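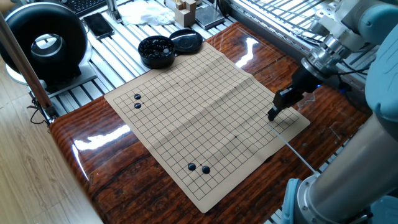

Do they still play on the fold-up boards at Firnstead, a reader wrote to ask after my December piece on the Evley fair, or have they finally bought real ones? The same reader remembered the old boards as hard to keep flat and thought a visit was hardly worth the drive for that reason alone.

They still use them. I went to the spring open day on 3/21/23 and most of the Go I saw was on printed sheets that fold up for storage. The creases stay in. On the one I spent the most time with there was a fold line across the middle and a bit of a wave on either side of it. I didn't find it a problem. The lines are thin and dark and easy to read, the star points are small dots, and the stones have enough weight to stay where you put them as long as you don't lean on the table.

Firnstead is a former seed warehouse on the south side of Altdale, by the rail bridge. From Evley it took me 30 minutes by car. There is a bus, but it stops at the bottom of the hill and the sidewalk runs out before the gate. Parking is free and on gravel. Entry was free too, with a sign-in sheet by the door. The number on the board in the hallway said 1,336 visitors for the whole of last year, and from the look of the parking lot they will beat that.

The building is split between a game library, some work areas and a long room where people play. The library has 206 titles on open shelves, sorted by how long they take to play. I liked that system. Card games are near the door, and the heavier boxes are at the back, where the light is not as good. You sign a game out on a card, play it in the building and put it on a return cart when you are done. A few boxes had missing parts, and those had a note taped to the lid saying what was gone.

Go is kept apart from the rest. The sheets hang over a rail and the stones are in round bowls with lids. I picked up a bowl of black stones before I found one of white, and it was heavier than I was ready for, so use both hands. The stones are glossy and rounded. They click nicely on a bare table and make a duller sound on the sheet.

The beginner session is called Belay and it runs for an hour. You don't need to know anything to join. It starts with black stones only, set down in pairs, and you are asked to say whether each pair is connected. Two stones on neighboring points along a line are. Two stones on a diagonal are not, at least not yet, and a fair part of the session goes into what your opponent can do about that.
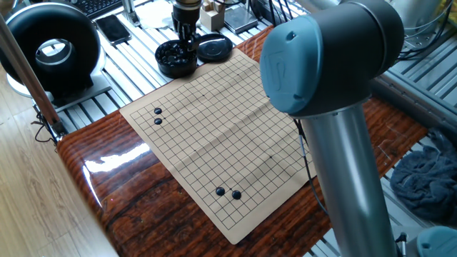 White comes in after that. You are shown how a single stone is captured, then a pair, and then you play a short game with a partner where the first capture wins. I lost mine by chasing a stone along the edge and not looking behind me. The second one went better. The handout has 17 practice positions on it, and you can take it home. I have worked through most of them and got stuck near the end, on the ones with a false eye.

There were a few things I would change. The tables have a shiny finish, and the overhead lights bounce off it, so try for a seat with the windows behind you. The chairs are low for the tables. The session leader spoke quietly and the far end of the room missed some of it. The coffee was from an urn and ran out before noon. There is a bakery two blocks toward the station that does a decent ham roll.

As for real boards, I did ask. There are a couple of thick wooden ones, but they are kept in a cabinet and brought out for the evening games, which are for members. Membership is paid by the season and you can sign up at the front desk. I was told the sheets will stay for open days. They store in almost no space, and a spill costs very little.

To the reader who asked, I would say it is worth the drive if you are new to the game or bringing someone who is. A strong player might want to wait for one of the evenings. The next open day had not been set when I left, but dates are posted on the door and on the notice board at the Altdale library.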